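**kilmont_packer**
Clarnari put two arms on our returns bench in July. Mugs, tools, toothbrushes, all mixed.

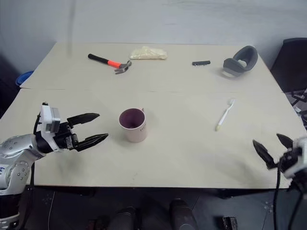
I used to sort. Now I clear jams and log errors, same pay until 2032.

**tokora77**
Four of us did that at Thibodeau. They kept one.

**kilmont_packer**
Kasun Roy says no cuts here.
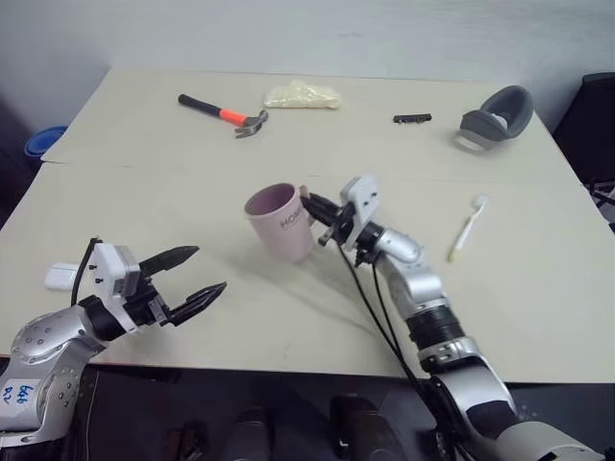 My wrists hurt less, I'll give it that.

**tokora77**
Get it in writing. We had 90 days, then 30.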